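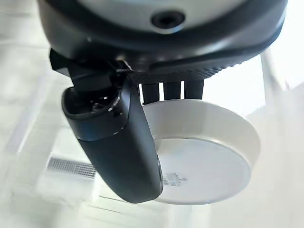
4. Vedação da bancada com o silicone Olis

Antes de abrir o cartucho de 266 ml, o utilizador deve observar todas as superfícies que ficam perto da junta. O silicone fresco sai bem de uma superfície lisa, mas fica preso nos relevos pequenos. Um furo redondo e rebaixado, como o que se vê na face cinzenta clara, deve ser coberto com fita antes do trabalho. O mesmo é válido para uma faixa de textura fina, como a que acompanha o rebordo liso e escuro.

4.1 Preparação da junta

1. Retire todo o silicone antigo com a espátula de plástico. Não utilize lâmina de metal em pedra polida.
2. Limpe a junta com álcool e um pano que não largue fios. Espere até a superfície estar completamente seca.
3. Cole a fita de proteção dos dois lados da junta, em linha paralela. O espaço livre entre as duas fitas não deve ser maior do que 7 mm.
4. Corte a ponta do bico em ângulo. É preferível cortar pouco e, se for necessário, cortar outra vez.

Nota: nas juntas mais largas coloque primeiro o cordão de espuma Dasarness, que é vendido separadamente.

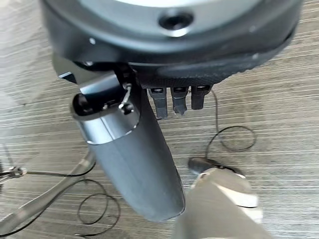
5. Coloque o cartucho na pistola e faça um ensaio curto sobre um cartão, até o fio sair regular e sem bolhas.

4.2 Aplicação

1. Comece num canto e avance sem parar até ao canto seguinte. A pressão no gatilho deve ser sempre igual.
2. Passe o alisador molhado em água com sabão uma única vez. Se passar muitas vezes, o silicone começa a formar rugas.
3. Retire as fitas enquanto o silicone está fresco, puxando para fora da junta.
4. Deixe secar durante 2 dias. Durante este tempo não abra a torneira e não apoie peso na borda da cuba.

Cuidado: desligue o quadro elétrico antes de trabalhar perto de tomadas. Não aplique silicone por cima de uma tomada nem dentro dela.

Cuidado: o produto liberta vapores durante a secagem. Mantenha a janela aberta e guarde o cartucho fora do alcance das crianças.

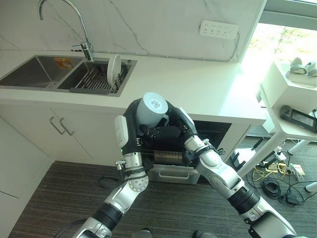

Fig. 4: Bancada branca com lava-loiça duplo de aço inoxidável e torneira alta.

4.3 Depois da secagem

Examine a junta com boa luz. Se encontrar uma falha, corte a parte defeituosa e repita a partir do ponto 4.1. Silicone novo sobre silicone velho não adere bem. O cartucho aberto deve ser fechado com a tampa vermelha e utilizado no prazo indicado na embalagem.

Clonix, instruções revistas em abril.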